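**Hosimden Family Centre: care of wooden toys**

Wooden toy boxes with drawers should be checked at the end of each session.
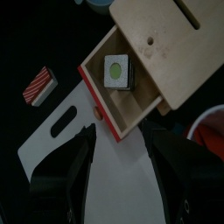 Small pieces are to be returned to the drawer before it is closed. Play food and boards are kept on a separate shelf.

- Wipe lids with a damp cloth, well wrung out. Grey smudges may need a second wipe.
- Do not soak painted edges.
- Leave drawers open for 3 hours after cleaning.
- If a drawer sticks, rub a plain candle along the runners.
- Report any loose knob to Asanka Uddin, extension 322.

Reviewed 31st January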